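Bench tips -- grippers, wrist cameras and small arms

Updated 10/30/18. Mostly stuff I keep forgetting and then have to work out again, so it goes here. Arm is the Fomon, second-hand, on the kitchen-height bench. Grippers tried so far: the Fudar two-finger, and the Fankhauser set with the wide jaws. Controller is the Traltotport box. Add your own salt.

BEFORE YOU BUY FINGERS

Measure the fattest thing you want to pick up. Then measure it lying down. A squashy bottle on its side is a different size altogether from the same bottle stood up, and the catalogue opening is nearly always quoted without pads on. Pads eat 2 mm a side on mine.

Pointed tips -- good for handles, rims, corners of cloth. Bad for anything round and heavy. Blunt tips the other way about. If you can only afford one set get the pointed ones and a roll of rubber tape.

Check the screws are a size you own a driver for. Fankhauser fingers take a tiny hex that wasn't in any of my sets. Lost an evening to that.

TEST OBJECTS

Raid the kitchen. You want something hollow with a handle, something soft, something that rolls, something flat that nobody could love picking up (a bank card will do). Keep them in one tub with a lid and dont let them go back in the cupboard, or you end up comparing Tuesday's mug with a different mug and the numbers mean nothing.

Pretend food from the toy shelf is very handy. Light, soft, bright colours, doesn't leak.

See-through plastic is the hard one. Cameras hate it. If your cup has a bit of tint to it that helps, clear glass is misery, leave it till last.

WRIST CAMERA OR OVERHEAD

Had both running since June. Short version: overhead for finding things, wrist for the last hand's width. Overhead gets blocked by the arm at exactly the moment you need it. Wrist sees the fingertips all the way in so you can tell which side is going to touch first.

Downsides of wrist. It shakes. It has a cable, and the cable has opinions. And when you move fast the nearest things smear, so slow down over the object, let it settle, then look. I put a short pause in before every grab and that fixed more misses than any amount of fiddling with settings.

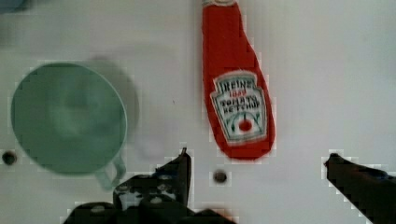 Mount it so both fingertips show at full open. If only one is in view you'll be guessing at the middle every time. Fingers will take up a fair chunk of the bottom of the view, fine, leave them, you need them there. A tiny dab of coloured paint on one finger saves muddling left and right when the view is upside down from where you're standing.

Pale worktop is a good background for bright things and a poor one for pale things. Shadows show up on it too, and a simple colour-blob finder can take a shadow for part of the cup. Move the lamp before you touch the software. Two lamps, one either side, softest bulbs you have.

Holes in the worktop: same problem. Dark and round, they look like objects to a daft program. Cover with white tape or tell the program to ignore those spots.

GRABBING THINGS, BY SHAPE

Cups -- rim or handle, pick one and stick with it. Rim is easier from straight above, one finger in, one out. Handle only if the cup is turned so the fingers can get either side. Turn the cup by hand for the first few runs, no shame in it.

Bottles lying down -- fingers across the narrow way, near the middle, not the neck. Neck looks tempting. It swings.

Soft things -- go lower than you think. Close slowly. Stop when it dents.

Cloth -- pinch a fold, never a flat bit.

FAIR COMPARISONS

Same objects, same spots, same order. Mark the spots with pencil crosses. Do 17 goes per gripper per object if you can stand it, I find fewer than that and one lucky streak swings the lot. If you've got patience for 100 you're a better person than me.

Write down what sort of miss it was, not just miss. Slipped, shoved, closed on air, hit the table. Four columns, biro, paper. Shoved means your fingers aren't open wide enough or you're off centre. Closed on air is nearly always height.

Change one thing at a time. I know. I still swapped pads and speed together last month and had to chuck the whole sheet.

Fudar so far is better on rims and small stuff, Fankhauser on fat bottles. Fudar is noiser. Haven't finished the soft things yet so dont hold me to it.

CONTROLLER BITS

Traltotport box wants switching on before the arm, not after. Other way round it forgets where home is and you get a lurch.

Set the closing force at the bottom and creep up. Start high and you'll crack something, in my case a yoghurt pot, not clean.

Save settings under a name with the gripper in it. "test4" and "test4new" are no use to anyone in a months time.

Stop button within reach of the hand you DON'T use for the mouse.

CLEANING UP

Rubber pads -- warm water, drop of washing up liquid, dry properly before they go back on. Greasy pads were behind most of my slips one week and I'd been blaming the motor.

Lens -- glasses cloth. Not a sleeve.

Cable -- velcro ties every hand's width, loop of slack at the wrist joint. Turn the wrist right round both ways by hand with the power off and watch the slack before you trust it.

More when the soft things are done. Suction cups want a page of their own, still waiting on the hose fitting.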